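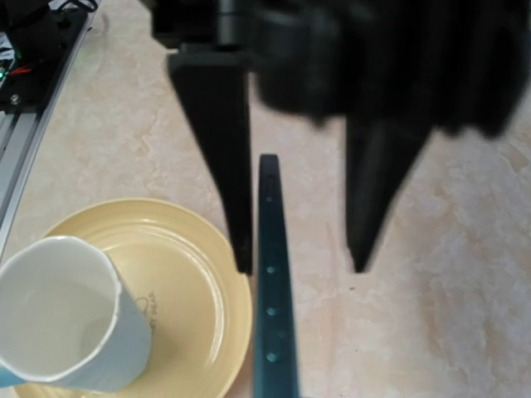

Skivport wrist view with the standard long fingers, open over a tabletop job.

Skivport Hand-Teach Kit for the Piston arm

Skivport is for people who would like their robot to do the dishes and have accepted that somebody will have to show it how. Hold the wrist grip and walk the arm through the job yourself, or sit at the Moriarty hand controller and steer from across the room. Both ways record the same file, so you can switch when your shoulder complains.

The camera rides at the wrist and sees what the fingers see. It doesn't see your face, a mercy by the 16th attempt at a coffee mug.

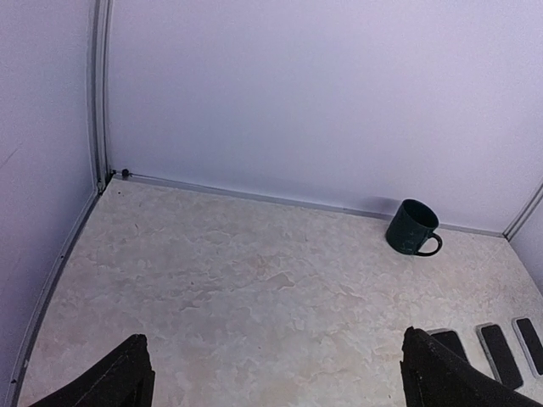

Mugs are a fair place to start. They have a handle, which gives you two ways to pick one up and several more ways to nearly pick one up. Record the bad runs too and mark them with the foot pedal – the software files them separately and makes no remarks. Our shop in Hendonthorpe taught its first mug task in 40 recordings, and we threw out more than we like to print on a product page.

What you get
Wrist grip with record button
Moriarty hand controller and cable
Wrist camera and bracket
Long tapered fingers, black, one pair
Foot pedal
Printed manual, which is short and has been read by at least one of us

Details
Payload at the fingers: 700 grams
Storage: about 1,000 recordings before it asks you to tidy up
Fits: Piston arms with the July firmware or later

Please note
Arm, table and crockery are not included. Keep the emergency stop within reach during remote sessions, and start with a cup you don't love.

Page updated January 27, 2024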